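**Thread: what I learned about listening from a mediation course** (1/12)

I finished a workplace mediation course on 24 February 2024. Many people asked me what we did there, so I will write it in small posts. English is my second language, please be patient with me.

**2/12**

First, mediation is different from negotiation. In negotiation I want something and you want something. In mediation I want nothing for myself. I sit between two people and help them to talk. This sounds easy. After the first morning I had a headache.

**3/12**

Our trainer was Su-chen Huang. She worked many years with disputes between neighbours in Corkden, mostly fences, dogs, parking and trees. She told us that in a fence dispute the first hour is almost never about the fence. People want to tell the story of how they were treated.

**4/12**

So the first skill was to let them tell it. We practised in pairs. One person speaks for 3 minutes and the other person may not give advice, may not ask "why", and may not say "I understand". I did it with Laurențiu Tudose, who was very kind, but I broke the rule after maybe one minute. I said "I understand". Su-chen rang her little bell.

**5/12**

Why is "I understand" a problem? She explained that an angry person hears it as "please stop talking now". It is better to say back what you heard, in simple words, and let the person correct you. "You asked him two times and he did not answer." If I got it wrong, they will tell me, and we are already working together on something.
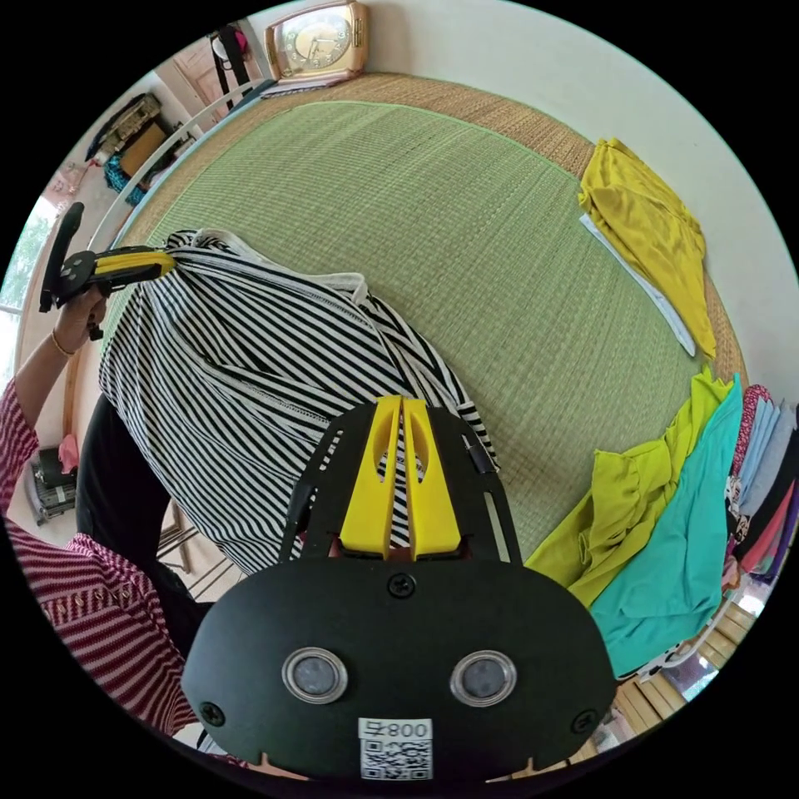 **6/12**

The second skill was the question. I had a habit of asking "Why did you do this?" In my first language this is a neutral question. In English, when you say it to an upset person, it feels like an accusation. Now I try "What happened before that?" or "What were you hoping for?" The answer is longer and calmer.

**7/12**

We had one long role play about two colleagues in a company, I will call it Gredau like in the exercise. One colleague moved the other's desk while she was on leave. I was the mediator, Chun-yin Yuen was the desk mover, and Laurențiu was the person without a desk. They were both much too good at acting.

**8/12**

I made a mistake in this role play that I still think about. I proposed a solution after ten minutes. It was a good solution! They could share the place near the window. Both of them said no at once. Later Chun-yin told me that in his role he would have said yes, if the idea had come from Laurențiu's character and not from me.

I wrote this on the first page of my notebook: wait with your idea. Maybe it is not needed.

**9/12**

Silence was hard for me also. When two people are quiet in a room, I want to fill it with words. Su-chen asked us to count to 12 in our head before speaking. At seven I was already sweating. At nine, Chun-yin's character said "Fine, I should have called her first". He told us he did not plan to say it.

**10/12**

Some people in the group did not agree with everything, and I want to be fair to them. Chih-ming Shih works in a hospital and he said that saying back every sentence can sound like a parrot. He is right, I have heard it done badly. Su-chen's answer was to do it less often, and choose the sentence that has the most feeling in it.

He also asked what to do if one person has much more power, for example a manager. We spoke a long time about this. Sometimes you meet each side alone first. Sometimes mediation is the wrong tool and you must say so, even if everybody has already booked the room.

**11/12**

Did I use it at home? Yes, and my sister noticed after one day. She said "Are you doing the course on me?" So a small warning, your family knows your normal voice. With them I only keep the part about not giving advice. This is already a lot of work for me.

At my job I used it once, when two people argued over who answers the phone at lunch. We talked for 30 minutes. They made a list themselves and put it on the fridge. I said almost nothing and came home very tired.

**12/12**

If you want to try this, you don't need a course to begin. Ask a friend to talk for 3 minutes about something that annoyed them this week, and only say back what you heard. Then change places.

The next group in Corkden starts in September, and I will go again as a helper for the role plays. I asked for the role of the desk mover. If you have questions about the course, write them under this post and I will answer in the evening, after work.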